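Textiles and Everyday Life, Week 4
Notes for Tuesday's group

Hi all! I talked too fast last time (sorry, Solomiia, I saw you shaking out your writing hand), so this is most of what I said about dyes, plus a few bits I skipped.

Where color came from

For a very long time red meant madder root or insects. Madder is a scruffy climbing plant, you dig up the roots after a few years, dry them, grind them, and get anything from brick to a soft orange. I've grown it in my own yard and my first batch came out the color of canned salmon. Kermes and cochineal are the insect reds, brighter and a lot more expensive.

Mordants

A mordant is a metal salt that helps dye hang on to fiber. Alum is the one you'll use in the workshop. Iron makes colors darker and sadder, as my old teacher Hnat Koval liked to say, and too much of it will make wool brittle. Weigh it, please!

Then came the lab

In 1856 William Perkin was trying to make quinine and got purple instead. Synthetic alizarin, the same red that's in madder, followed in 1869, and madder farming fell apart pretty quickly after that. Read the Brommont chapter for this part, but skip the long section on patents unless you love patents.

Why some reds run

Loose dye is dye that never bonded to the fiber, and it comes off in water, more so in warm water. Cotton with direct dyes is the usual suspect. Reactive dyes hold much better once they've been rinsed properly.

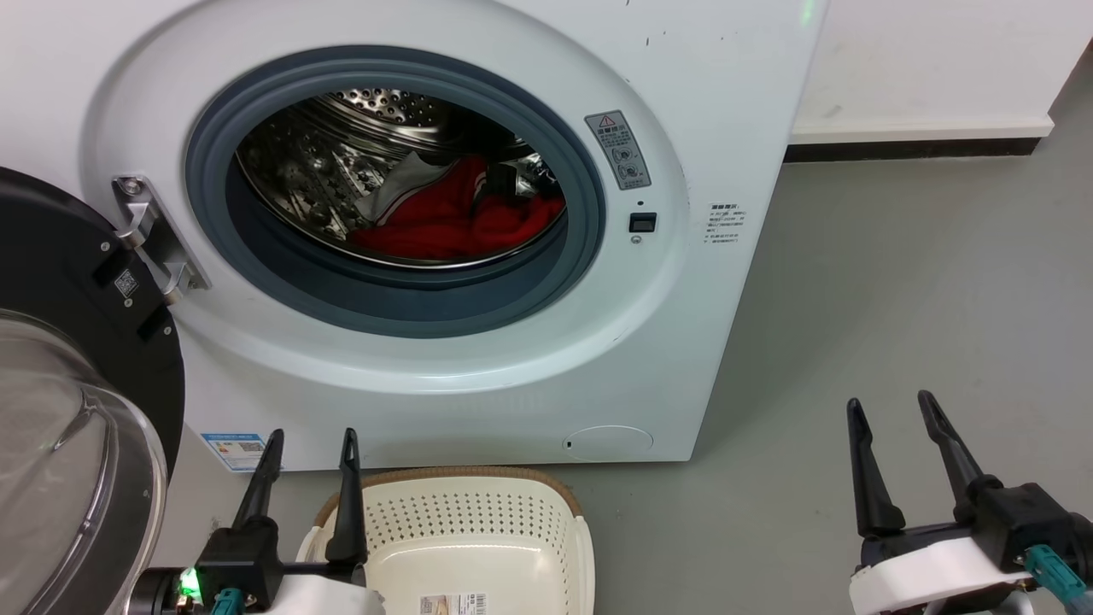

For next week

Bring a small piece of undyed cotton or wool, washed, no fabric softener. Write up to 2,000 words on one dye of your choice (Hordiienko's article is a good place to start). I have spare alum and two aprons.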